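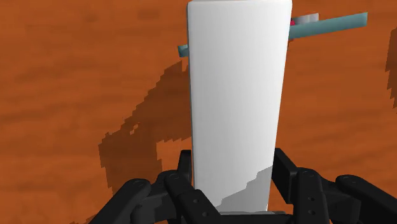

Folie 1: Weißer Block auf orangebrauner Holzplatte, Rendering

Sprechernotizen, Vortrag »Verschattung und Besonnung im Bestand«
Hanane Abdel Rahman, Planungsbüro Onier
Redezeit 27 Minuten, danach Fragen. Moderation: Macarena Garrido.

Folie 1 (Titel)
Begrüßung kurz halten. Thema eingrenzen: direkte Besonnung von Fassaden, kein Tageslichtquotient, keine Blendung. Hinweis auf den Schlagschatten unten rechts am Block, gestufte Oberkante. Auf solche Kanten kommen wir bei Folie 6 zurück.

Folie 2 (Begriffe)
Besonnungsdauer: Zeit, in der die Sonne einen Nachweispunkt ungehindert erreicht. Verschattungsdauer ist die Differenz zur astronomisch möglichen Dauer. Bewölkung bleibt außer Ansatz. Im Publikum sitzen auch Juristen, daher »Nachweispunkt« langsam einführen: Fenstermitte, Fassadenebene.

Folie 3 (Fallstudie Serkside)
Quartier mit 11 Zeilenbauten, Nord-Süd-Ausrichtung. Geplant ist die Aufstockung der mittleren Zeilen um zwei Geschosse. Untersucht wurden 186 Nachweispunkte, davon 115 im Erdgeschoss. Zahlen stehen auf der Folie, nicht vorlesen. Betonen: Das Erdgeschoss ist maßgebend, die oberen Geschosse sind durchweg unkritisch.

Folie 4 (Eingangsdaten)
Geländemodell, Gebäudemodell, Bewuchs. Der Bewuchs wurde in der ersten Variante weggelassen, in der zweiten als geschlossener Körper angesetzt. Beide Annahmen sind falsch, aber sie begrenzen den Bereich. Laubabwurf im November wird im Modell nicht abgebildet. Falls Nachfrage: Transmissionsgrade für Einzelbäume liegen für Serkside nicht vor.
Höhenbezug erwähnen. Im Lageplan war die Attika nicht enthalten, in der Ansicht schon. Das hat uns zwei Rechenläufe gekostet.

Folie 5 (Rechenverfahren)
Sonnenstand je Zeitschritt, Strahl vom Nachweispunkt zur Sonne, Schnittprüfung gegen alle Hindernisse. Horizontüberhöhung wird vorab je Azimut abgelegt. Sonnenstände knapp über dem Horizont werden ausgeschlossen, Grenzwinkel auf der Folie. Hier Wasser trinken.

Folie 6 (Fehlerquellen)
Gestufte Schattenkanten können zwei Ursachen haben: gestufte Geometrie oder zu geringe Auflösung der Schattenkarte. Im Bild allein lässt sich das nicht trennen. Prüfung: Auflösung verdoppeln. Bleibt die Stufe an derselben Stelle, liegt sie in der Geometrie.
Für den Nachweis zählt ohnehin die Strahlrechnung. Schattenbilder sind Anlagen zur Veranschaulichung und als solche zu kennzeichnen.

Folie 7 (Vergleich Tandale)
Äquatornaher Standort, daher mittags hohe Sonnenstände und kurze Schatten. Die Ostfassaden sind dort vormittags belastet, die Westfassaden nachmittags. Fragestellung umgekehrt: Verschattung ist erwünscht. Gleiches Verfahren, anderes Bewertungskriterium. Nur eine Minute, bei Zeitnot überspringen.

Folie 8 (Ergebnisse Serkside)
Erst Variante ohne Bewuchs zeigen, dann mit. Farbskala ist in beiden Plänen identisch, darauf hinweisen. Kritische Punkte liegen an den Innenecken der Zeilenköpfe. Eine Rückstaffelung des obersten Geschosses verbessert die Lage dort messbar, an den Längsseiten kaum.

Folie 9 (Offene Punkte)
Balkone: Nachweispunkt vor oder hinter der Brüstung? Handhabung uneinheitlich. Vorschlag Hajji liegt im Handout, Seite 2. Keine Empfehlung aussprechen, die Abstimmung läuft noch.

Reservefolien
R1 Sonnenbahndiagramm. R2 Liste der Nachweispunkte. R3 Rechenlauf mit korrigierter Attika.
Übergabe an Macarena Garrido, Mikrofon am Pult lassen.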